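Vamcombe student project, notebook
May, entry 6

Started 9:30 in the small meeting room. Task for the week is "chairs back to the table," which the Wovmont challenge sheet lists as a single skill. We are splitting it into approach, grip, push and release, each with its own label. Ambrosio (our labeling script) still crashes if two labels share a start time, so leave a gap between them.

Grip first. The sheet allows the backrest or the armrests and scores them the same. Backrest with both palms is simpler to label.

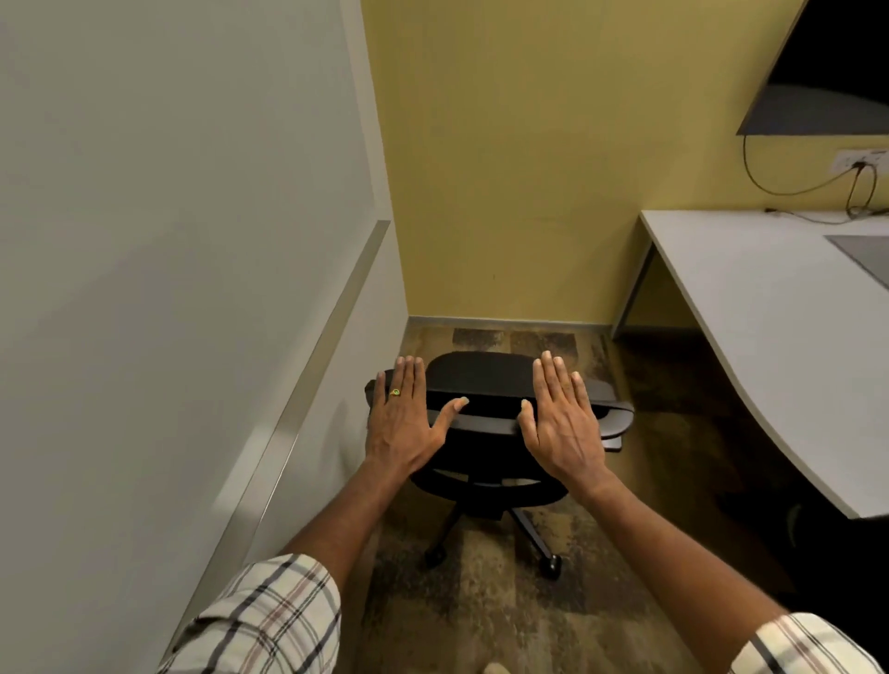
Target is 300 clips for the class set, and 3000 if we pool with the Vullonen team. Their naming doesn't match ours and somebody has to write the converter. Ask at the next club meeting.

Changed the episode rule. An episode now ends when the hands leave the chair, even if the chair is still rolling. The old rule had us guessing at the stop point. Re-cut clip 99 to check, and it loads fine.

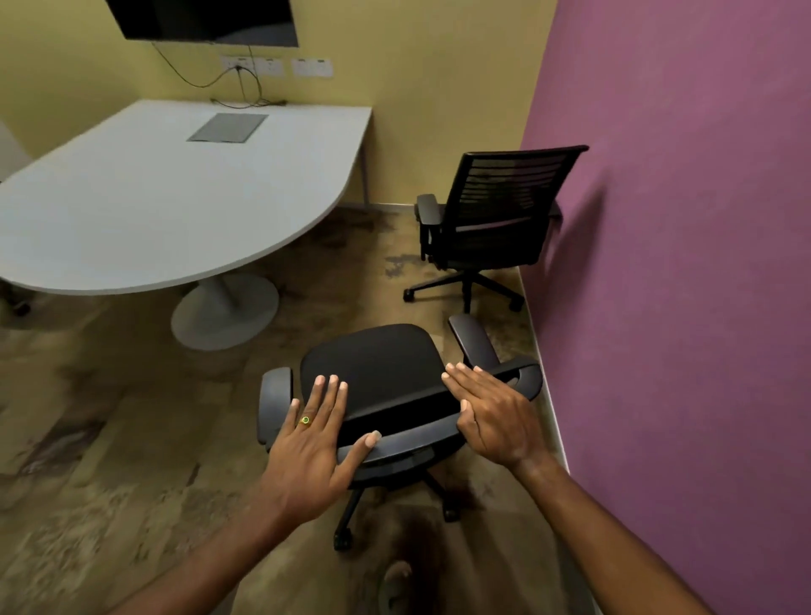

Armrest grips get their own folder for now. I don't want them mixed in with the backrest ones until the first training run is done.

To do: fix the shared start time crash, back up to the lab drive, book the room again for the afternoon.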